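Section 6. Setting Up the Drudon Under-Counter Water Filter

Read this section through once before you shut anything off. The sheet in the box says the job takes 11 minutes. Annick Moulin, who edits these guides for Ibarra Home Supply, timed herself with the sheet in one hand and did not come close. Set aside a Saturday morning and treat anything left over as a bonus.

6.1 Before you start

You will need an adjustable wrench, a bucket, two old towels, a flashlight and a pencil. The sheet also lists thread tape. Use it on the tapered threads only. The push-in fittings don't want it, whatever the drawing on the back of the sheet seems to show.

Check your line pressure with a screw-on gauge at the nearest hose faucet. The Drudon is rated to 88 psi. If your gauge reads higher than that, stop and put in a pressure reducer first. We have read the claim that the housing "tolerates short surges." We could not find out how short, or how much of a surge, and we would not plan a kitchen floor on it.

CAUTION: Cold water only. The hot and cold shutoffs under many sinks look the same and are not always on the side you expect. Run the cold tap, close the valve you think is the right one, and watch the flow stop before you loosen a single nut.

6.2 Mounting the bracket

1. Hold the bracket against the cabinet wall and mark the two upper holes with the pencil. Leave at least 6 inches clear underneath, or you will never get the cartridge out again.

2. Drive the screws in until the heads are just short of snug. Check that the points have not come through the other side, particularly if the dishwasher is over there.

3. Hang the head unit and tighten. It should not rock. If it rocks, the screws are in soft particle board and you need a backing strip.

Note: The adhesive pad sold as a "no-drill option" holds an empty housing very well. A full one is another matter. We don't recommend it.

6.3 Connecting the lines

4. Close the cold shutoff. Open the tap to let the pressure down. Put the bucket under the joint.

5. Undo the supply line and fit the tee. Hand tight, then a quarter turn with the wrench. People who go for a half turn crack the washer and then write to say the washer was defective.

6. Cut the tubing square. A slanted cut leaks slowly, and you will find it in August when the cabinet floor has swelled.

7. Push the blue tube into the port marked IN until it stops, then push again. Tug it. The other tube goes to OUT. The arrows on the lid are correct on current units. On the older Wesness-branded version they were reversed, so go by the lettering.

6.4 First flush

8. Seat the cartridge and turn it to the right until it clicks. Open the shutoff halfway. Look at every joint with the flashlight, dry each one with a towel, and look again five minutes later.

9. Run the filtered tap until the gray water clears. That is carbon dust from the cartridge. Throw the first two gallons away or give them to the garden. 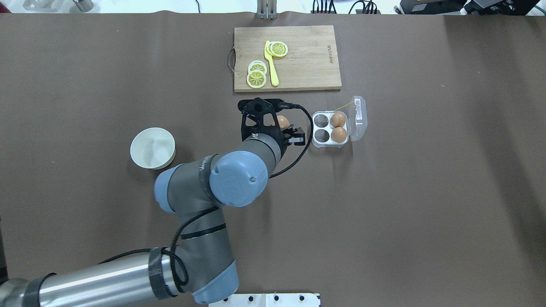

Taste is the part of this business where we would ask you to be hard on everybody, including us. Brimov, which makes the cartridge, prints a "freshness score" on the carton and does not say who did the scoring. Pour one glass from the filtered tap and one from the unfiltered tap, have somebody else mix them up, and see if you can pick yours. Do it plain. Lemon will hide a chlorine taste from nearly anyone, so if you have slices on the cutting board, three of them say, leave them lying there until you've made up your mind. Both glasses should be at the same temperature too, as cold water tastes cleaner whatever is in it.

Note: If you can't tell the two glasses apart, your tap water may have been fine to begin with. Keep the receipt.

6.5 Changing the cartridge

The indicator light is a timer. It does not measure the water, and it will turn red on schedule in an empty vacation house. Skarphéðinn Vigfúsdóttir in our returns department suggests going by volume instead, and we agree with her. The standard cartridge is rated for 209 gallons. Write the start date on the housing and work out your own use from a normal week.

To change it, close the shutoff, open the tap, turn the cartridge left and let it drop into the bucket. Wipe the O-ring and put a thin film of silicone grease on it. Petroleum jelly will ruin the seal.

CAUTION: Do not wash and reuse a spent cartridge. The videos showing this do not include a test of the water afterward.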